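Wage floor notebook, February, morning

Picked up the payroll extract for Stolow again. The claim going around is that the higher minimum has already lifted take-home pay for the lowest band. I don't buy it yet. The hourly rate went up, fine. Nobody disputes the rate column. Weekly pay is rate times hours, and the summary Kedex sent over leaves hours out completely.

Asked for the hours file. Got a PDF of a chart. Asked again.

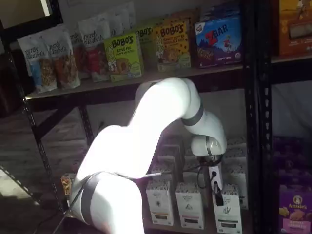 Second problem is the sample. Kedex says 400 workers. I count 23 employers behind them, and one warehouse firm supplies so many of the rows that the average is more or less that firm's average. If it cut the late shift at the same time as the raise, we would never see it in a pooled number. Need to rerun with that firm dropped and see whether the headline survives. My bet is it shrinks a lot.

11:40. Hours file arrived. Two date formats in the same column. Fixed by hand, kept the raw copy in the Wynne folder, please don't overwrite it.
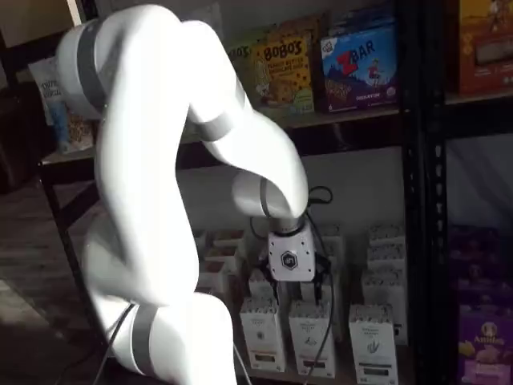 First pass on the cleaned file: median weekly hours in the lowest band down in 8 of the employers, flat or slightly up in the rest. That isn't proof of anything. Winter hours drop anyway in retail and food, and we have no same-month figures from last year for most of them. Anyone who wants to quote this as "wage hike kills hours" should wait, and the same goes for the people quoting the opposite.

Sick leave column is useless. It records whether the employer has a policy, which they all must, and says nothing on whether anyone has used a day.

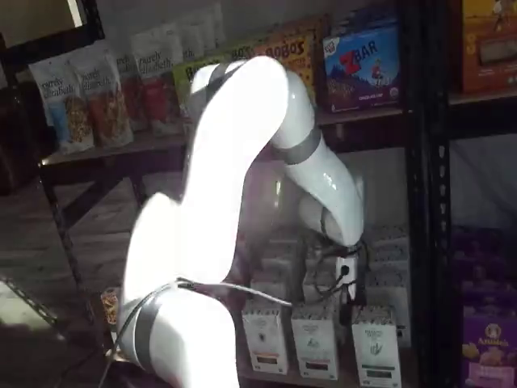
Flekberg comparison: they kept the old rate, so they're supposed to be our control town. I have doubts. Rents are lower, there's one big employer, and only 5 of its firms answered the survey. Calling that a control is generous. Left it in the table with a note.

15:10. Reran without the warehouse firm. Gain in weekly pay is still positive but the interval now crosses zero. 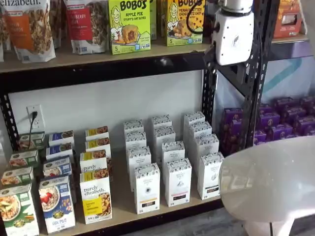
To do: ask Kedex how they picked the employers, get last February's hours, check whether tips are in the pay column or not. Holding the draft until the tips question is answered.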